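How Cars Wait at a Traffic Light

A reading page for ages 8 to 11
Written by Tania Wijesinghe. Checked by Mitali Weerasinghe.

A junction is a place where two or more roads meet. Cars on one road cannot use the middle of the junction at the same moment as cars on the other road. Traffic lights divide up the time. One road gets a green light and the other gets a red light, and then they swap.

This page explains the signals, the lines on the pavement and the lights on the back of a car. Words in the word list at the end are useful for the Kodikara road map activity.

The three colors

Red means stop and wait behind the line.
Green means a driver may go if the way is clear.
Yellow, which some countries call amber, comes between green and red. It warns drivers that the signal is about to change.

A full set of changes, from one green to the next green on the same road, is called a cycle. At the main junction in the town of Nenton, one cycle lasts 80 seconds. The main road has green for 32 seconds of that. The rest is shared between the side road, the people crossing on foot, and short gaps when every signal is red. The short gaps let the last cars leave the junction before new ones enter.

How the signal knows a car is there

Some signals run on a timer only. Others have a detector. One common detector is a loop of wire buried in a slot in the road. A small electric current runs through the wire. A car contains a lot of metal, and when it stops over the loop the current changes slightly. A control box beside the road measures the change and records that a vehicle is waiting.

Other junctions use a sensor on a pole. The Lallo Road junction in Nenton was changed from loops to pole sensors in April, when the pavement was replaced.

Lines on the pavement

Stop line: a white line across the lane. The front of the first car must stay behind it.
Lane line: a line that runs along the road between two lanes. Where it is solid near a junction, drivers should already be in the lane they need.
Arrow: a painted shape that shows which way a lane goes.

A road that has two lanes at the signal can hold two short rows of cars instead of one long row. More cars can then pass in the same green time.

You may also see round metal covers set into the road. These are manhole covers. Workers lift them to reach pipes or cables underground. They have nothing to do with the signals unless the cables below happen to be signal cables.

Lights on the back of a car

Tail lights are red and sit on the left and right sides. They show other drivers where the car is and how wide it is.

Brake lights are also red. They come on when the driver presses the brake pedal. Most modern cars have a third one, placed high up near the top of the rear window. It can often be seen through the windows of a car in between, so a driver two cars back gets the warning sooner.

Reflectors are red pieces of plastic low on the bumper. They have no bulb. They send back the light that shines on them from another car's headlights.

Other parts to find at the back of a car are the rear wiper, the license plate and the maker's badge. The badge is usually in the middle, and the model name is often spelled out in separate letters. On a hatchback, the whole rear door opens upward with the window in it. This door is called the tailgate.

The Golf on the right and the blue Seat on the left are both hatchbacks, waiting on either side of a solid white line. Find the high brake light on each one, then the wiper, then the badge.

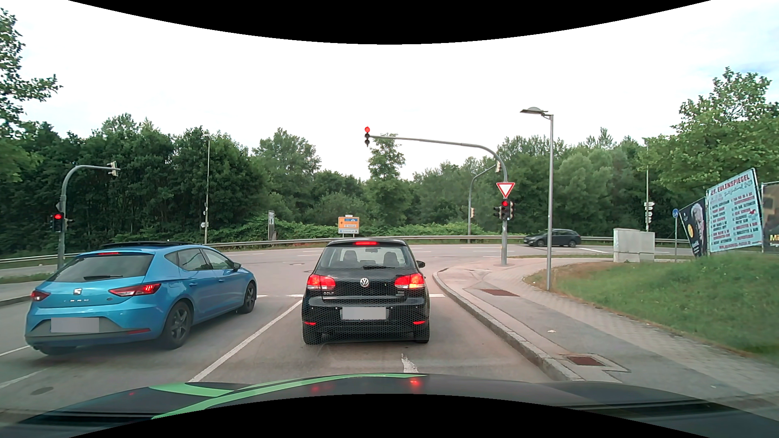 Word list

Approach: the part of a road that leads up to a junction.
Cycle: one full set of signal changes.
Detector: a device that senses a waiting vehicle.
Junction: a place where roads meet.
Tailgate: the rear door of a hatchback.

The Stukholm road safety booklet has 400 more words about roads and vehicles. Page last checked 2nd June.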